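Skurlow 5 Fuel Price Board
Product code 2226

Home > Forecourt equipment > Price signs > Manual and low-power

There was a time when a gas station owner climbed a ladder to change the price once a week, and had a think about it while he was up there. Now the wholesale price can move before he's back on the ground. The Skurlow 5 is our answer to that, or at least to the ladder part. We can't do anything about the wholesale price. We have asked.

The Skurlow 5 is a roadside price board for independent stations, farm co-ops and marinas that sell fuel by the gallon and don't want to take out a second mortgage on a sign. It shows up to five grades, one per row, with flip digits that hold their position with no power at all. If the electricity goes out your customers will still be able to read what regular costs, and feel however they feel about it.

Prices are set from the keypad at the counter or from the office computer. Type in the number, press Send, and the digits flip over one row at a time (it makes a noise like a small deck of cards, which some owners love and the rest get used to). Each row has room for the dollars, two digits of cents and the nine tenths. We know about the nine tenths. It stays put permanently, as it has at every station you've ever stopped at, and it costs extra to have it removed.
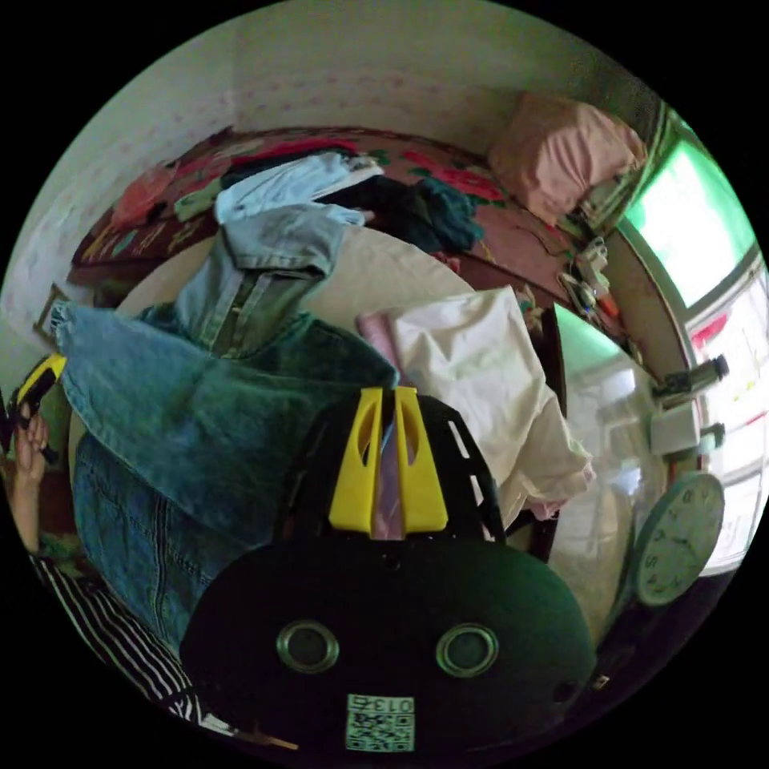
Older boards had a blank space where the dollar digit should be, or a dollar digit that only went up to 3. Ditte Holst, who runs our design office, insisted on a full 0 to 9 in every position back when the sales side thought this was gloomy of her. She doesn't bring it up more than once a meeting.

The board also keeps a log of the last 1000 price changes, with the time and the keypad code of whoever made them. State inspectors like this. So do owners who would like to know how diesel came to be listed at 0.49 over a holiday weekend in May.

Specifications

Grades shown: up to 5
Digit type: magnetic flip, yellow on black
Character height: 12 inches
Power: needed only while digits are changing
Connection: cable to counter keypad, included; wireless link, optional
Price log: 1000 entries
Cabinet weight: 122 pounds, without pole
Mounting: single pole, double pole or wall

What's in the crate

Board, counter keypad, cable, wall brackets, four keys and a manual. Pole brackets are ordered separately, and so is the pole. The keys are all the same. Please don't keep them all in the same drawer.

Works with

Jarman pump controllers, and the Sokura back-office program from version 5 onward. Older versions of Sokura will send the price but not the grade, so you get the right number on the wrong row – fine if you sell only one kind of fuel.

Ordering

Boards are built to order. We don't publish a price on this page, and yes, we see the irony. Write to Cadi Bowen in sales with the number of grades, your mounting and the color of your panels, and she'll send a quote. The quote holds for a month, a courtesy your fuel supplier may not be extending to you.

Related items: Skurlow 2 (two grades), Mikamum solar panel kit, replacement digits, ladder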